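Who Watches the Kids After Three? My Project on After-School Care in Lustden
August 11, 2020 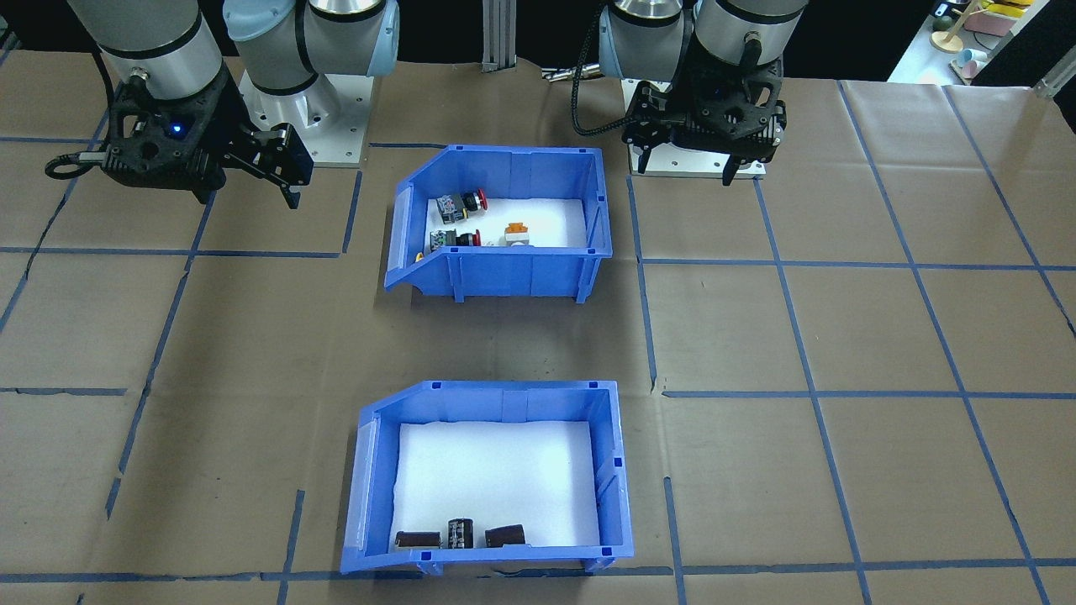

I picked this topic for a pretty selfish reason. My mom worked second shift the whole time I was in elementary school, and I spent a lot of afternoons at my aunt's kitchen table waiting for somebody to come get me. So when our policy class had to choose a public program and dig into it, I already knew I wanted to look at the town's after-school subsidy (and who ends up not getting it).

How it works: Lustden pays part of the fee for kids up to grade six if both parents, or the one parent at home, are working or in school. You fill out a form, attach pay stubs, and wait. The state covers part of the money and the town covers the rest. Sounds simple! It took me two evenings just to work out which form was the current one.

What I did: I read the town budget for the last few years and sent a short survey to parents through the Andirness neighborhood newsletter. I got 30 surveys back, which I was thrilled with. I also did long phone interviews with 7 of those parents. My instructor, Halyna Nazarenko, talked me out of doing twenty, and she was right, typing up seven nearly finished me off.

What I found: The waiting list had 423 kids on it in July. The town doesn't split that number by neighborhood, so I couldn't check my hunch that Andirness has it worse. The thing parents brought up most in the interviews was the hours. The Chevalier Center closes at 5:30, and if you work at the warehouse out on Dronier Road your shift ends at six. One dad pays a neighbor cash for that last half hour, and the subsidy doesn't touch it.

The pay stub rule was the other big one. If your hours change every week, one slow month can put you under the minimum, and then you have to apply all over again. Two parents told me they just gave up after that.

Gwenaël Besson at the town family services office read my draft and pointed out that I'd mixed up the state share and the town share in my budget table. Fixed now, thank you!!

What I'd change: I'd start with later closing at one site and average the pay stubs over three months. I don't have a good cost estimate for either one. My survey was also only in English, so next time I'd get it translated before sending anything out.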